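Solid Waste and Water, Unit 16
Sludge drying beds: reading notes
Isauro Tapia

Welcome back, everyone, and thank you for the lively talk after last time – I went home with more questions than I brought! We now leave digesters behind and look at what happens to the sludge once it has to lose its water.

A drying bed is a shallow box with sand on top, gravel below and a drain at the bottom. Sludge is spread over it, part of the water runs down through the sand, and the sun and wind take the rest. You need plenty of land and a fair bit of patience, and in a rainy October you may need a roof as well.

Our case is the Ibarra works, which serves 3,508 people and has 16 beds, two of them covered. Please look at how the operators rotate them, and ask yourselves what they would do if a drain clogged (we'll come back to this, I promise).

Terms to know: cake, underdrain, filtrate, solids loading.
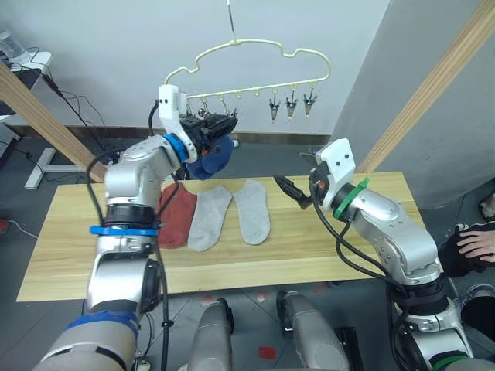 Reading time: 2 minutes

For the next meeting, read the Plorkono chapter on belt presses and jot down where a press would beat a bed and where it wouldn't. Half a page is plenty, and rough notes are welcome. If the loading sums give you trouble, bring them along and we'll work through them together on the board.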